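Oda Grønli was a Norwegian physiologist known for her work on heat loss through the skin and on the way the body adjusts to repeated cold. She grew up in the coastal village of Dromarero, where her father repaired boat engines and her mother taught at the local school. An uncle paid for her last two years of schooling. She entered medical studies intending to become a country doctor, but a summer spent as a laboratory assistant changed her plans, and she moved to physiology before finishing her clinical training.

Her first position was in the laboratory of the physiologist Hollmann, who was then studying blood flow in the hand. Grønli was given the job of rebuilding his water bath, which could not hold a steady temperature for more than a few minutes. The rebuilt bath served the laboratory for 13 years. With it she measured the opening and closing of the small vessels of the fingers during cooling, and showed that the cycle was slower in people who had not eaten. Hollmann at first doubted the result and asked her to repeat the whole series. The second set of measurements agreed with the first, and the two published the work together.

Grønli later set up her own group at the Sundinix Institute. Her largest study followed 468 fishermen and dock workers through two winters. Each subject placed one hand in cold water while skin temperature was recorded at the fingertip, the palm and the wrist. She found that those who worked with bare hands recovered warmth sooner than those who wore gloves — a difference that faded after a summer ashore. The report, 564 pages long with its tables, was printed in an edition of 400 copies and is now hard to find.

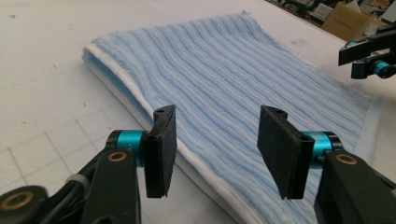 A shorter account appeared the following May and became her most widely read paper. It drew criticism from the physiologist Roller, who argued that age had not been properly taken into account. Grønli agreed in part and published corrected tables, in which the effect was smaller but still present. The two remained on good terms and exchanged letters for many years.

She gave up laboratory work after an eye operation but went on teaching an evening course for nurses. Grønli died at Dromarero on October 21, 2006. Her notebooks are kept at the Sundinix Institute, along with the recording drum from the original bath.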